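The Stool Does the Work

Fumiko Mizuno cooks for four in a narrow kitchen, and she has stopped looking for a bigger one. What she wanted was a place to put things down. The counter was taken up by the rice cooker, the wok and the jars, and every meal began with moving something.

Her answer was to use the rest of the room. A table came in, then a plastic shelf cart to go behind it. The last addition was a red stool, bought from a neighbor in January. People sit on it when they visit. Most days it holds the cleaning supplies.

"I don't like bending under the sink," she says. "I did that for 34 years in the old apartment."

Her sponge and a green-capped bottle share a black bin that goes wherever the mess is. She carries it to the table after dinner, wipes the checked cloth with its pink and blue stars, and takes it back toward the stove.

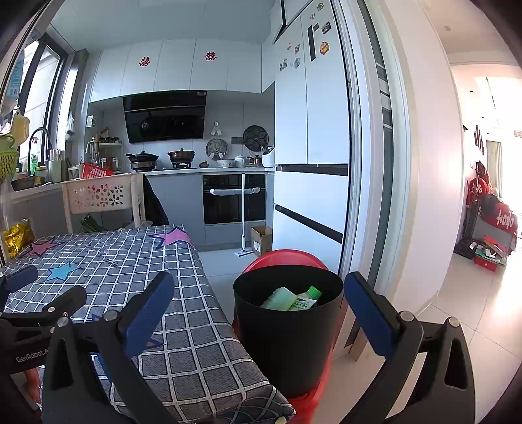 What stays on the counter

Mizuno keeps out only what she uses every day. The wok lives on the stove with its lid on. Plates go in a round rack on the wall, and spices stand together on their own small shelf. A draining basket hangs by the faucet.

She empties the bin on Sunday, rinses it and lets it dry upside down by the window. The sponge gets replaced when it starts to smell. Her sister-in-law, Vaida Uibo, copied the idea with a bucket and a step stool, and says the bucket is too deep for small bottles.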